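Ziler Pair Station
Model 3333, two arms, bench mount

The Pair Station fits elbows to couplings all shift and has yet to ask when lunch is. One arm holds the gray fitting upright, the other brings the elbow to it. Your people keep the inspecting, the boxing and the arguing over the radio.

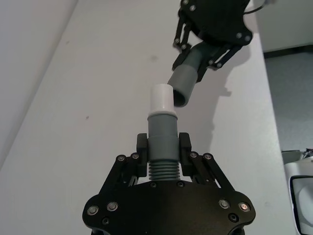

Ulla Rissanen wrote to us in October that her wrists stopped aching by the second week, that she now spends her mornings clearing faults, and that she would like the fault list in larger type. The larger type ships with every unit.

Rated for 2000 joints between pad changes. Spare pads, part 3794, come in a bag of 2. Training for operators is included, and we ask that the night shift be invited too.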